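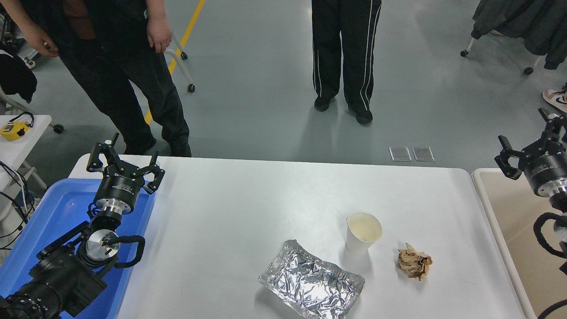 *Papel alumínio, copo de papel e papel pardo amassado.*

## Separar o lixo seco em casa

Eu escrevo este guia para quem mora em Salinas, mas serve também em outros lugares.

1. Sacuda os restos de comida do alumínio. Se tem muita gordura, passe um pano.
2. Junte os pedaços pequenos numa bola só, maior que um punho.
3. Copo de papel: muitos têm uma camada de plástico por dentro. Pergunte antes à sua coleta — a nossa não aceita.
4. Papel pardo limpo vai com o papelão. Com óleo, vai no lixo comum.

Uso 2 caixas na cozinha e esvazio a cada nove dias. Em agosto, com visitas, encheram muito mais depressa.

Yolotzin Meléndez, 22 de maio de 2021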